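Replacement pinion: how do I work out the module, and can I bore it out?

Posted by Carter Fehr in Workshop Machines
2,457 views

I have an older Mastthorpe bench lathe and the small pinion in the feed train has lost two teeth. The maker's parts list gives a part number but no tooth data, and the number is no longer stocked. I counted 22 teeth on the broken one. Outside diameter with a digital caliper is 35.9 mm across opposite teeth. The shaft it runs on is 12 mm with a 4 mm key.

Tover lists a 22 tooth steel gear in module 1.5, but only with a 10 mm bore. Gallach has one in 16 DP with a larger bore. By eye in the catalog drawings they look the same.

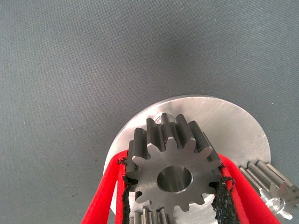
What I need to know is which of the two will mesh with the existing gear, which I would like to keep. Secondly, if it is the Tover one, can the bore be opened to 12 mm on the lathe without the gear running out? The lathe still turns under power. Only the feed is dead. I have a three-jaw chuck, a set of soft jaws I have never used, and a dial indicator.

Hélène Tremblay
Accepted by poster

For a standard full-depth spur gear, the outside diameter is the module times the number of teeth plus two. With 22 teeth that is 24 times the module. Your 35.9 mm divided by 24 gives 1.496, so the gear is module 1.5 with a nominal outside diameter of 36 mm. The missing 0.1 mm is ordinary tolerance and wear on the tips.

Now check the other candidate. Module is 25.4 divided by the diametral pitch, so 16 DP works out to 1.5875. A 22 tooth gear in that pitch measures 38.1 mm outside. It is too large to be your gear, and the pitch error means it will bind or chew up its mate even if you move the centers apart. Do not buy it.

Pressure angle is the other thing to settle. Older change gears were often 14.5 degrees and newer metric stock is usually 20. The 14.5 degree tooth has straighter-looking sides and a narrower root. If you can, lay a good tooth against a rack gauge of each angle under a bright lamp. The one that shows no light along the flank is correct. Check the tooth of the mating gear as well, on the side that has not been carrying load.

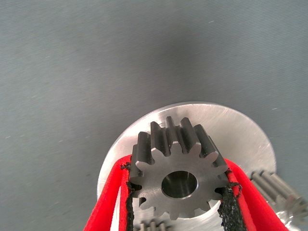 Spur pinion with a plain round bore, seen from the face.

On boring: bore the soft jaws in place, under clamping load, to the outside diameter of the gear. Leave a small relief in the corner so the gear seats on its face. Indicate the tooth tips and the front face before you cut. I would accept 0.02 mm on either. Use a boring bar, not a drill or a reamer, as those follow the existing hole. Take light cuts and measure before the last one. Aim for 12 mm H7.

The keyway is a separate job. Measure what is left between the bottom of the keyway and the root of the teeth. Root diameter on this gear is 32.25 mm, so with a 12 mm bore and a hub keyway 1.8 mm deep you have 8.3 mm of metal, and that is plenty.

If the catalog says the teeth are induction hardened, check whether the bore was left soft. It normally is. A file will tell you.

Kirsten Friesen

I had the same problem on a different machine and just ordered from Lemieux. They bored it and cut the keyway for me. Took until August but it fit. Not cheap. Send them the old one, they measure it.

Annick Campbell

The formula above is right, but I would add a check on the center distance before ordering. Count the teeth on the mating gear, add 22, multiply by the module and divide by two. That should equal the distance between the shafts. If the studs are on a slotted banjo this tells you nothing, as the distance is adjustable, but on a fixed train it catches a profile-shifted gear. Some makers shifted small pinions to avoid undercut, and a shifted gear has an outside diameter that does not follow the formula.

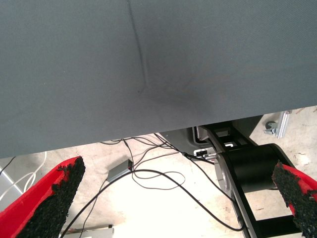 Backlash should be set with the train cold. A strip of ordinary printer paper between the teeth, pushed together and the stud tightened, then roll the paper out. It should come out creased and not cut. Grease with something that stays put. Open gears throw oil.

Also find out why the teeth went. Two adjacent teeth broken off usually means a jam or a crash into the headstock. If there is a shear pin in the feed shaft, see whether someone has replaced it with a piece of steel rod. Mine had 5 mm drill rod in it.

Carter Fehr

Checked Saturday. It was a steel rod. The train is fixed and the center distance agrees with module 1.5, 20 degree. Ordering the Tover gear and a brass pin.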